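March
By the Istbridge Office Work Study Group

3. Methods

3.1 Setting and sample

The study took place in Istbridge, in a four-story office building that had moved most of its staff to shared desks the year before. Under the old plan each worker had one desk and one chair and kept them. Under the new plan a worker takes any free desk on arrival and clears it at the end of the day. We wanted to know whether people who change desks often also change the settings of the chair they find there, and whether this has any link to the back and neck pain they report.

We invited all staff who worked in the building at least three days a week. Of these, 71 agreed to take part and 60 stayed in the study to the end. Those who left did so mainly through job changes or long leave. Their answers at the start of the study were close to those of the people who stayed, and we left them out of the results in Section 4.

Staff on the ground floor, who greet visitors and handle mail, still had fixed desks. We kept them in the sample as a comparison group but did not assign them to it, and the reader should bear in mind that their work is different in kind from the work done upstairs. They stand more and type less.

3.2 Chair settings

Chairs of this type have a gas lift under the seat and a short lever for changing the height. Most workers know the lever is there. Fewer know that the back tilt can be set as well, and in our first round of interviews several people said they had never looked under the seat of any chair they had used at work.

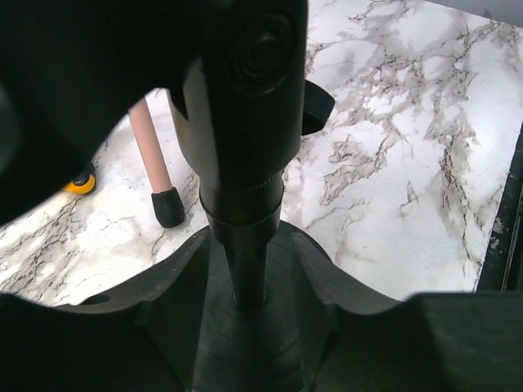 We recorded seat height at the start and end of each working day with a marked stick held against the front edge of the seat. Readings were taken before staff came in and again after 6 p.m., so that people would not be reminded of their chairs while they worked. A reading was counted as a change if it differed from the one before it by more than one mark on the stick. Over the full study this gave 2076 pairs of readings that could be used. Pairs were dropped when a chair had been moved to another floor between the two visits, or when a label had come off and the chair could not be matched to its record.

Back tilt was harder to record. We tried a simple angle gauge in the first week and found that two people reading the same chair often disagreed. From the second week on we noted only whether the tilt was locked or free. This is a coarse measure, and we make little use of it in what follows.

3.3 Desk surfaces and layout

Desk height was fixed on all floors. Desks did differ in how much of the top was open for use. On the second floor the tops were kept clear between shifts, while on the third floor shared items such as staplers, phone stands and paper trays were left out overnight. We noted the free depth in front of the keyboard because people with less room tend to pull the chair in closer and sit more upright, whatever the seat height.

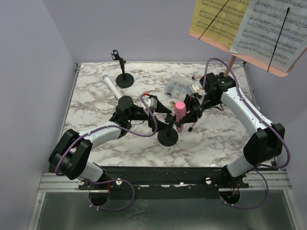 Light also varied. Desks along the south windows had glare on the screen from late morning, and some workers turned their chairs to avoid it. We did not measure the angle of the chair to the desk, but we noted which desks had glare and used this in the analysis as a yes-or-no item.

3.4 Questionnaire

Each person filled in the Baek comfort form once a week, on Wednesday afternoon. The form asks about pain or stiffness in the neck, upper back, lower back and legs, with answers from 0 to 4 for each. We added three questions of our own: how many different desks the person had used that week, whether they had changed anything on a chair, and if so what. The form takes a few minutes. We chose the middle of the week to avoid the lighter attendance on Mondays and Fridays. 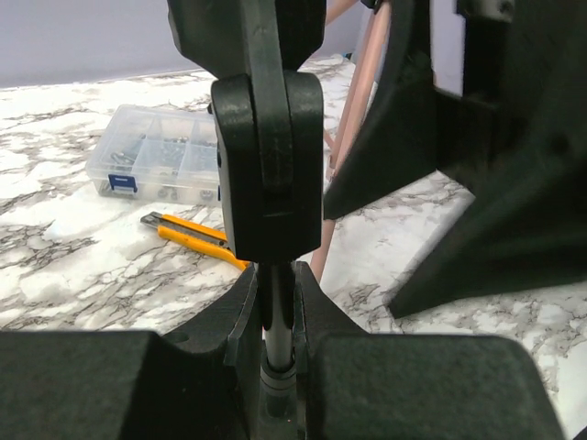
Answers to the added questions did not always match the readings. People were more likely to say they had changed the seat height than the stick readings showed - a gap also seen in our earlier pilot at the Grasuncombe site. Part of this may come from small changes that fell within one mark. Part may be that a worker raised the seat in the morning and lowered it again before leaving, which our two daily readings would miss. Where the two sources disagree we report both.

3.5 Analysis

Readings and forms were entered in Gimby, the records system already used by the building office, and checked by a second person. We compared weekly pain scores with the number of chair changes in the same week, first for each person alone and then for the group as a whole. Weeks in which a person was present for fewer than three days were left out.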